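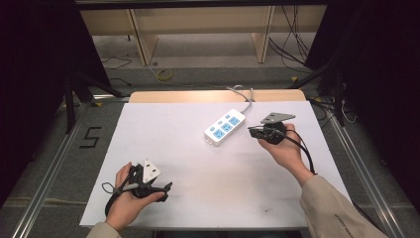 Fig. 1. Table 3, power strip with three sockets on the white board.

Bench tidy-up project -- final report
Judite Barreto
29 December 2020

1. What we set out to do
The Neves room has a lot of tables and every one of them had a power strip lying wherever the last group left it. Cables over the edge, cables under chairs. The job was to pick one layout for the strip and the work surface and write it down so the next class can copy it. Budget was $3,000 for the whole room, set back in October.

2. Surface
Went with a plain white board on top of the wooden table. Reasons: small parts show up on it, you can wipe it, and it's easy to swap when it gets too scratched. Doesn't cover the whole table, some wood still shows along the far side. Fine by us. Pencil smudges are the main complaint, they come off with a damp cloth but people dont bother.

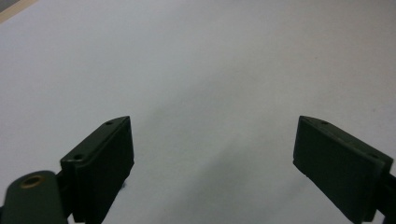 We also tried a grey mat from Starnen. Nice to lean on, but dark screws vanished on it and it curled at the corners, so back in the box it went.

3. Power strip
First idea was to screw it down along the far edge. Tidy, but then the plugs are a long reach for anyone short, and bulky chargers hit each other. Left it loose in the end, cable going off the back of the table and never off the front. Group two wanted a clamp from Trusorel -- not tested, ran out of time.

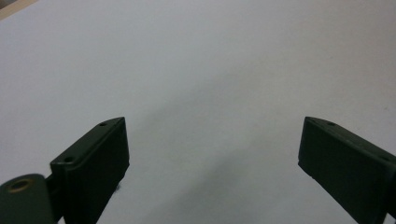 4. Cost
Spent $40 on cloths, cable ties and labels. Boards came out of the Prusteck leftovers so no charge. That leaves $2,960, which goes back to the department unless somebody wants the clamps.

5. Still to do
Label the strips by table number. Write the wiping rule on the door. Check wether the cables at the back need a cover where people walk past.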